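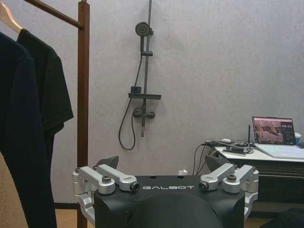 Cindska 3 is out, and the hanger demo finally makes sense

I've been following the Cindska planner since it was a folder of scripts and a very grumpy readme, so when Studham put out the new release I dropped everything and spent my morning reading the change log (yes, I'm that sort of person). It's a big one! If you work on two-armed robots and you've ever tried to get one to put clothes on a rack, you'll want to look at this.

Quick background for anyone who's new. Cindska is the bit of software that sits between what the robot sees and what its arms do. The camera side is handled by Tjoa, which finds things like hangers and rails and hands over a guess at where they are. Cindska takes the guess and works out a path for both arms. Gridell is the viewer on top, where you replay a run and swear at it. All three come out of the same small crew at Studham, and all three had their own idea of what a coordinate was until this release.

So the headline item is that they now share one clock and one map. Sounds dull, I know. But the old planner was forever working from a picture of the world that was a touch stale, and with a coat hanger that's enough to miss the rail. The lag between Tjoa seeing a hook and Cindska acting on it used to wander all over the place. It's now capped at 200 milliseconds, and if a guess is older than that the arm holds still and asks for a fresh one. I love this. I'd much sooner watch a robot wait than watch it be confidently wrong.

The second thing is how it treats cloth. Earlier versions pretended a garment was a flat board hanging off the hook, so the planner would happily swing a long coat straight through the one beside it. The new version gives each garment a loose, saggy envelope that grows when the arm moves fast and shrinks when it slows down. The test set is clothes on plain wooden hangers, and the job is to carry one to the rail and get the hook over it.
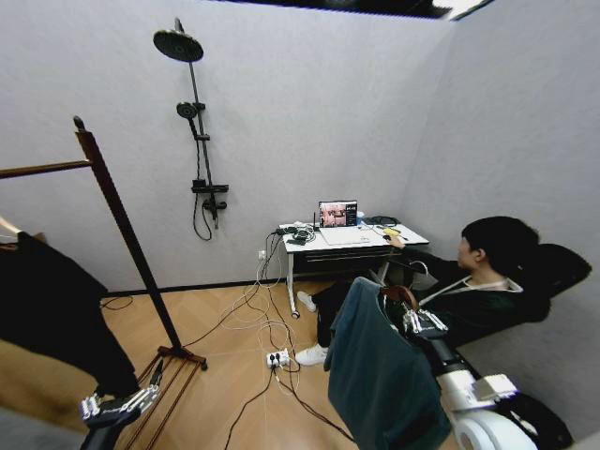 One early tester on the project's message board isn't fully sold on the envelopes. Fine for shirts, they wrote, but anything with a hood still gets far too much room, and on a crowded rail the planner gives up when a person would just shove the others along. They'd like a setting for how much bumping is allowed.

I reckon that's fair, and the notes sort of admit it. There's a line in the known problems section that says contact between garments is "treated as failure for now". Shoving along is on the list for a later release. It's a hard one, because once you let the arm push on things you need to know what pushing feels like, and the wrist sensing support is still marked as experimental.

What did get sorted is the handover between arms. You can now tell Cindska that either hand may do the lifting, and it'll choose based on reach and on what's in the way. Before, you had to pick a side in the config file and live with it, which meant moving the rack (or the robot) every time you changed the layout. I've lost whole afternoons to that!

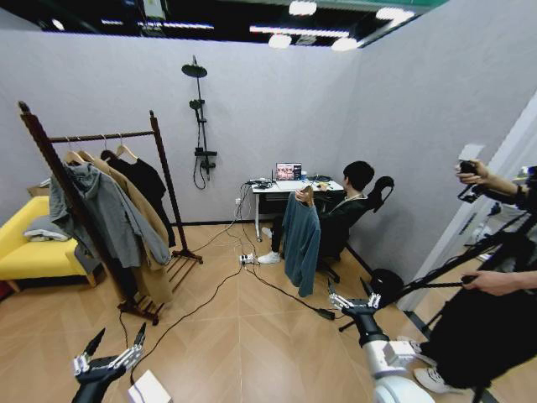

The other change I was hoping for is in how it deals with everyday mess. Cables, chairs, people sitting about, that sort of thing. Tjoa used to lump the lot into one big "keep out" blob, and the arms would end up with hardly any room to work in. Now a person gets a wide margin that moves with them, furniture gets a snug one, and stuff lying on the floor is ignored by the arm planner altogether unless an arm is heading down there. You can colour each layer in Gridell, and it makes replays so much easier to read.

Speaking of Gridell, the replay buffer has gone up to 2000 frames and you can finally scrub backwards without it falling over. There's also a new view that lines up the head camera and the wrist cameras side by side. Tiny thing, but when a hook slips at the last second the wrist view is usually where the answer is.

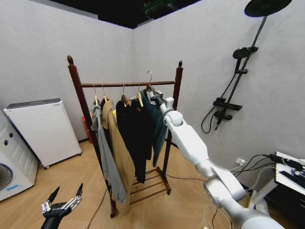 Right arm at the rail with the teal-green garment on its hanger.

A few practical bits before you rush off and install it. Old config files won't load as is, so run the converter first, and make a copy because it writes over the original. The converter throws 14 warnings on my own setup and all of them were harmless, just renamed settings. If you've written your own grasp scorer you'll need to add the new time stamp field or Cindska will refuse everything it sends.

Studham says the next update is due in November, mostly fixes, with the first go at pushing garments along the rail if it's ready. I'm putting the new version on our test arm tonight and I'll post my config once I've tidied it up.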